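Workshop tips: sharing a bench with the arm

Bit of a rushed one, the kettle's on and I've got 13 towers waiting. We've been stripping and refitting old desktops at Grosen for years, all by hand, and since August one of the benches has had a robot arm on it. People keep asking what's changed. So – tips, in no order.

Cables first. Always cables. A person shoves a loom aside with the back of their hand without thinking, the arm doesn't. Tuck the power bundle up by the supply before you start the cycle. Velcro ties, not zip ties, you'll be undoing them again in ten minutes.

Leave the SATA lead till last if you can. Pull it by the plug, never the cable. Same as it ever was, but worth saying to new starters who've only ever watched the arm do it.

Unplug from the mains, then hold the power button in for a few seconds. Every case. Even the ones with a label saying its been done.

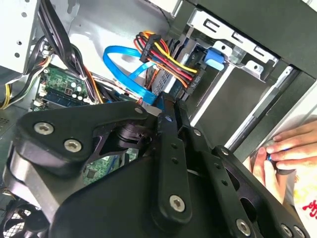

Small parts go in a tub with a lid. Old ice cream tubs are fine, margarine ones crack. One tub per machine, case number on the lid in marker. We lost 28 drive screws in the first week, mostly down the back of the Torkus bench, and the magnet on a stick only found half of them.

Agree who says go. Sounds daft. But with two of you at a case and an arm as well, somebody has to be the one who calls it. We say "clear" out loud and wait for the other one to say it back. Hands out of the case before anyone touches the start key, sleeves rolled, lanyards off.

Bench height – get it sorted early. Ours was set for the arm and everyone had a bad neck by dinner time. Raised it 40 mm on blocks, much better. Ask for a mat to stand on too.

Dust. Do it outside, soft brush, then the blower. Hold the fan blades still with a finger or a lolly stick so they dont spin up.

Keep doing some by hand. We swap every two hours, arm bench then hand bench. The Zitanent trainer wanted us on the arm all day and we said no. You get slow otherwise, and bored, and you stop noticing a bent tab or a bulging capacitor. The job is more watching now and less lifting, which my wrists like and my eyes don't. Nobody's hours got cut here, but the Khổng site had to argue for theirs, so get the rota in writing.

Write down what jams. Cheap notebook on a string. Case model, what stuck, what you did. Tech people will ask for it, and it saves you having the same conversation on every shift.

Counter said 3,586 units when I clocked off, hand and arm together. More on sticky labels next time, white spirit works but mind the plastic.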